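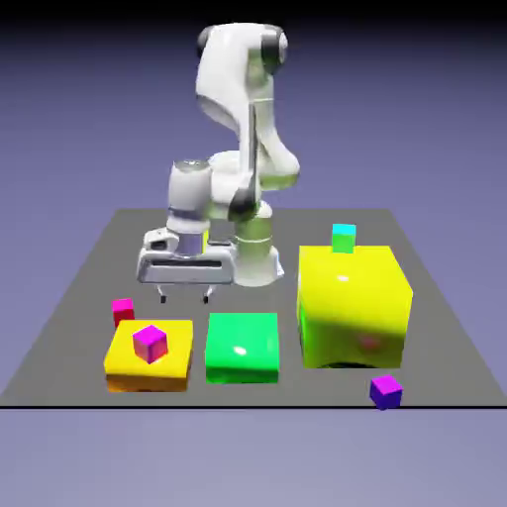 Daltollow Tabletop: our first weeks with the new practice package

From the Grustdale Robotics Circle newsletter, September 2024

A good many of you have been asking when we would get round to writing up Daltollow, and I'm sorry it has taken this long. The short version is that we like it, we have grumbled at it, and we are keeping our subscription through the winter. The long version follows, so put the kettle on.

For anyone who missed the spring meeting, Daltollow is a simulated tabletop for people who are learning to program an arm, or who already have one and would like to stop bumping it into things. It comes from Mutari, the same small firm that made the gripper calculator so many of us have bookmarked. You install it on an ordinary computer, pick a scene, and you get a white arm with black joints standing at the back of a plain gray table, with colored blocks and little cubes set out in front of it. Then you write your program, press run, and watch what you have done. There are 52 scenes in the package at the moment, and Mutari says more are coming in October.

Now, I will admit I was a bit sniffy about the blocks when I first opened it. Colored cubes! I have been stacking colored cubes on screens for longer than I care to say, and I was hoping for something with a few more surprises in it. But after a couple of evenings I came round. The scenes are sneakier than they look. In the one our beginners have taken to, there is a magenta cube sitting a little crooked on top of a flat yellow box, and that small twist is enough to spoil the grip of anyone who assumes every cube is squared up to the table. There's a purple cube right out at the front edge, and another small one, cyan on top, perched up on a big yellow cube that is nearly as tall as the base of the arm. So before you have picked up a single thing you are already thinking about height, and reach, and how to get from one side to the other without sweeping your elbow through the lot.

And people do forget the big cube, every time. I forgot it myself, in front of visitors.

Getting started was easier than I expected. The download is large, so do it at home if your connection is better than the one in our workshop, which wouldn't be hard. After that the installer asks a few sensible questions and leaves you alone. Our oldest shop computer, the one with the taped-up fan, ran it well enough once we turned the reflections down. You do lose some of the shine on the arm when you do that, and I was sorry to see it go, but the blocks stay nice and clear and everything moves at a decent clip. On a newer machine you can leave the settings just as they come.

You can drive the arm in three ways: with sliders for each joint, by dragging the hand to where you want it, or by writing out your moves in a script. I would tell newcomers to begin with dragging, have some fun, and go on to scripts the minute they feel bored. The sliders I find maddening, although one of our younger members swears by them and can thread the fingers down beside a cube faster than I can find the right slider.

My favorite feature is the run log. It keeps every attempt you make, along with how long it took and what the arm touched along the way, and you can play any of them back at half speed. Between us we had built up 1126 attempts on the club account when I last looked, and a fair share of those were somebody (me) trying to place one cube on another and letting go too high. Seeing the fault played back slowly is worth more than a whole page of advice. You can also save a run with a note attached, so if you get stuck at home you can bring the file in and we will all look at it together over a cookie.

The help pages are friendly and mostly complete. I did hunt for a good while for how to change the speed of the gripper on its own, and finally found it under "Comfort," of all places. There is a printed quick guide as well, which Bonsu Books on the high street is selling at the counter. It covers the same ground as the help pages but it lies flat on a bench, and I know plenty of you would sooner have paper.

A few grumbles, in fairness. The view resets whenever you change scenes, so if you like to work from the side you'll be swinging it round again each time. The contact sound is a sort of wooden knock that was charming for ten minutes, and I have it switched off now. You can't add your own shapes yet, only choose from the ones supplied, and that will matter to those of you who want to practice on bottles and boxes like the ones you handle at work. I wrote to Mutari to ask and had a kind reply saying it was on their list, with no promise of when. I also wish the undo went back further than one step. When I have made a mess of a table I have generally done it in several stages.

As to cost, a home license is 39 dollars for the year. The club license is more, but it lets us use it on every computer in the workshop and lend out log-ins, so if you would like to try before you spend anything of your own, just ask at the desk and we will set you up for a fortnight. Please do give the log-in back when you're done. There is a trial on the Daltollow site too, with a handful of the easier scenes, and it doesn't ask for a card.

Would I recommend it? If you are new to arms, yes, and warmly. If you already run one at home, I think you will get your money's worth out of the scripts and the log, though you may get through the easier scenes in a weekend. Anyone hoping to practice with their own parts should wait and see what the October scenes bring. It won't teach you to tighten a loose cable or find a dropped screw, so please keep coming to the bench evenings as well.

We will have Daltollow up on the large screen at the next open evening, with the beginners' scene loaded and a stool pulled up for whoever wants a turn. Bring a notebook, bring a friend, and if you have worked out a tidy way of lifting that cyan-topped cube down from the yellow one without a bump, do please bring your script too, as I'd dearly like to see it.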